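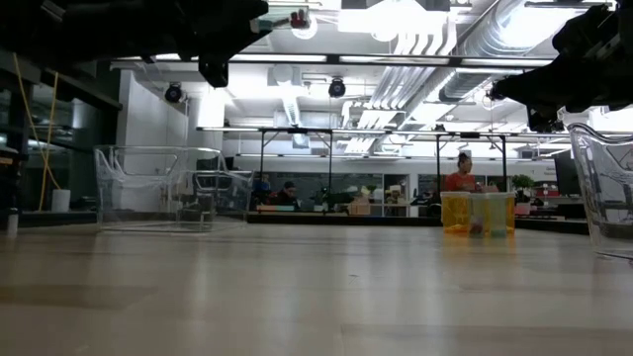 Como tirar o cheiro de mofo de livros antigos?

lombada_azul
Boa noite, pessoal! Herdei da minha tia uma coleção de romances da editora Pasby, 247 volumes, e a casa dela era úmida que só vendo. Abri um ontem e o cheiro tomou a sala inteira (meu marido foi dormir espirrando, coitado). Alguém já passou por isso?

nelsinho3942
Bicarbonato, sempre! Deixo o livro em pé, meio aberto, numa caixa fechada com um potinho do lado, por 7 dias. Salvei assim os meus cadernos de receita – e olha que estavam feios.

Qiuyue Zheng
Com carinho, Nelsinho, mas discordo um pouquinho. Se a umidade ainda estiver no papel, fechar a caixa só piora. Primeiro ar corrente, na sombra, e pincel macio nas folhas. Depois, sim, o bicarbonato.

nelsinho3942
Aqui nunca deu problema, mas moro em lugar seco, pode ser isso.

traca_feliz
Sol nem pensar, viu? Perdi uma capa linda em outubro.

lombada_azul
Gente, que amor vocês! Vou começar pelos da estante de baixo, com o pincel, e volto para contar. Qiuyue, serve pincel de maquiagem?

Qiuyue Zheng
Serve, se estiver bem limpinho!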